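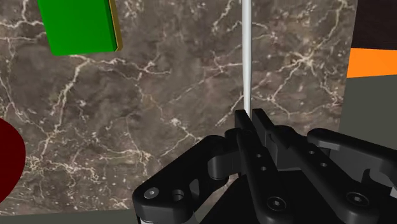
Fengying Song wrote to me after my last article that she still does not understand why a robot must be taught by a person. If the machine can be programmed, she asked, why should somebody sit for a whole afternoon with a controller in the hand and do the same small task again?

I took her question with me to Workuvex, where Haris Niazi is responsible for the demonstrations. He read it on my phone two times before he answered.

"She is right that you can program it," he said. "I programmed arms in a factory for years. The part comes always in the same place, you write the positions, you go home. But put the part a little to the left and turn it, and your program closes the fingers on air. Then you write a rule for this, and a rule for that. With a person, I say only: pick it up. The person does it, and we record what the arm did."

At Workuvex there are two ways to do this. The first is the older one. The operator takes hold of the arm near the wrist, the motors become soft, and the hand leads the arm through the movement. Niazi likes it for teaching beginners, and he let me try on the arm by the window. It was heavier than I had expected. I pushed it toward a cup and it arrived beside the cup.

"Everybody pulls too hard," he told me. "Your shoulder is fighting with the robot's shoulder. And there is another problem, your hand is in all the camera pictures. Later the robot has to work without your hand there, and everything looks different to it."

So most of the recording is now done by remote control. The operator sits at a desk and moves a handle called Nidura, which follows the position and rotation of the hand, with a trigger for the gripper. On the other side of the cable there can be a real arm, or an arm which exists only in the simulator. The company's simulator is named Evodico, and a large part of the work I saw was in it.

I asked him if a simulated demonstration is worth the same as a real one.

"No," Niazi said at once. "Friction is too kind there, or too unkind. A thin thing between two fingertips is held in a way that would never happen on my kitchen table. But I can change the table in one second. Today it is brown marble with white veins, tomorrow something plain. I can move the green block and keep the rest. In the real room, Fuad must do it with his arms."

The marble has its own story. At the beginning all the surfaces in Evodico were gray, and the robot learned well, and everyone was satisfied. Then they gave it a table with a pattern and the results became poor. A surface full of pale lines is difficult if you have to find a thin pale object on it. Since May the operators have been working with many kinds of stone and wood.

"It is hard for the people also," said Garnet Petrenko, who was recording when I came. "From the camera on the wrist you see mainly the gripper. It is big and black and it takes half of your screen. You learn to look only at the tips."

She drives with very small movements and stops often. I asked if the stops are bad for the data. She thought about it and said that short ones are fine, but a long one teaches the robot to wait, and it waits very faithfully. One of the early models came down to the object and remained above it as if it had forgotten why it came. They searched for a fault in the software for days. The reason was in the recordings: one operator had the habit of checking the second screen just before closing the gripper.

The operator was Fuad Zeleke, and he tells this himself. "I was proud of it. I thought I was the careful one," he said. "Now I decide before I start, and then I go. If I miss, I miss, and I show how to come back."

This coming back is a matter on which the two do not fully agree. Petrenko prefers to delete an attempt that went wrong and record a clean one. Zeleke wants to keep it, when the correction is good. Niazi has for the moment taken his side. A robot that has seen only perfect attempts, he explained, has no idea what to do when it is two centimeters away from the right place, and it will be there often. But he does not keep everything. A dropped object that rolls away is deleted.

How much is enough? For a simple pick and place the team began with 30 demonstrations, which gave a robot that looked good for visitors if nobody touched the table. The set they use at present has 4000, from 32 operators. Niazi considers the second number more important.

"Every person has a handwriting. Garnet comes from above. Fuad comes from the side and turns late. If I have only one of them, I get a copy of one person with all the bad habits. With many, the robot sees that there is more than one way. Sometimes this confuses it, I must admit. It begins Garnet's way and finishes Fuad's way, and hits the block."

An operator records for four hours in a day at most. After this, Petrenko said, the wrist is tired and one begins to make circles in the air without noticing. She showed me a recording made at the end of a long session and one from a morning. I could not see the difference, and she was a little surprised by this.

Before I left I came back to the question from Fengying Song, and asked Niazi what he would write to her. He said he would invite her to tie her shoe slowly and to describe every movement of the fingers in words, and then to tie it again for somebody who is watching.

"For the first one she will need a page, and it will have mistakes," he said. "I have tried to write such pages. It was my job."

He had to return to the desk then. The handle was drifting to one side and Zeleke was already unscrewing the base of it, with the simulator still running behind him.

Senthil Hegde

Related articles
A visit to Ejigu: sorting glass by remote control
Which handle for which hand? Readers describe their controllers
Soft motors and heavy arms: first steps in hand guiding
Why simulated tables should not all be gray
Letters: who owns a demonstration?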